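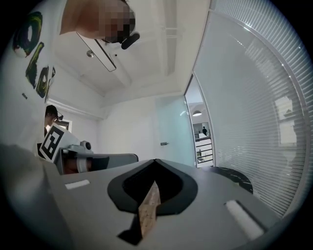
Second floor, white wall with the abstract piece in green and black, long ceiling light overhead.

Ticket 907
Subject: Zutico lighting scenes drop to full brightness in the evening
Site: Lambrechts, second floor
Opened by: Wouter Verstraete
Priority: normal
Status: closed, see last entry

Original report

The ceiling lights on the second floor are run by a Zutico controller with four scenes: Day, Meeting, Evening and Off. Day, Meeting and Off work from the wall panel and from the schedule. Evening starts at 6:00 pm and should dim everything to 34 percent. It does that, then at 6:17 pm all fixtures go to full and stay there until someone presses a button. Happens every working day. First noticed in January after the firmware update. The first floor has the same controller model and does not do this.

Already tried before opening the ticket:
Power cycled the controller. No change.
Deleted the Evening scene and made it again with the same values. No change.
Pressed Evening by hand at 2:00 pm. Lights dimmed and went to full 17 minutes later.

Log

9:10 am, support
Thanks for the report. The last test is useful. If it also fails by hand in the afternoon, the schedule is probably not the cause. Please send the controller event export for one failure and tell us which firmware is on each floor.

10:42 am, Wouter
Export attached. Second floor is on the new firmware. First floor was never updated. The event list shows "scene 3 recall" and then, 17 minutes later, "input 2 lost, fallback level applied". Input 2 is the daylight sensor by the windows.

11:25 am, support
Fallback level is what the controller uses when it stops hearing from a sensor. The default is 100 percent. In the old firmware a lost sensor was logged but the lights stayed where they were. So the full brightness is expected from the new firmware, but the sensor should not be getting lost. Does input 2 show as lost during Day as well?

11:50 am, Wouter
No. It reads fine all day. Only goes to lost after Evening is recalled. Checked the terminals at the sensor and at the controller, all tight. Swapped the sensor with the spare from the Clultach cabinet and got the same result, so I put the original back.

1:15 pm, support
Please open the Evening scene and look at the sensor tab. There is a setting called "Poll sensor in this scene". Tell us what it says for input 2.

1:31 pm, Wouter
It is off. It is on in Day and Meeting. I did not turn it off – the scene I remade this week came up that way by default.

2:05 pm, support
That explains it. With polling off, the controller does not ask the sensor for a reading, and the timeout still runs. After 17 minutes it decides the sensor is gone. We have passed this on to the firmware team. As a workaround, turn polling on for input 2 and set the sensor weight to zero in Evening. Also change the fallback level from 100 to "hold last".

2:40 pm, Wouter
Both changes made and saved. Evening recalled at 2:38 pm. Will leave it running.

3:20 pm, Wouter
Still at 34 percent. No new entries for input 2. Going to let the scheduled one run tonight before closing.

8:55 am, Wouter
Scheduled run was fine. Dimmed at 6:00 pm and held until Off at 9:00 pm. I have copied the second floor settings to the Lutska folder so whoever updates the first floor has them.

9:30 am, support
Closing as resolved with workaround. If you install a later firmware, check the sensor tab again afterward – updates can reset the fallback level to 100.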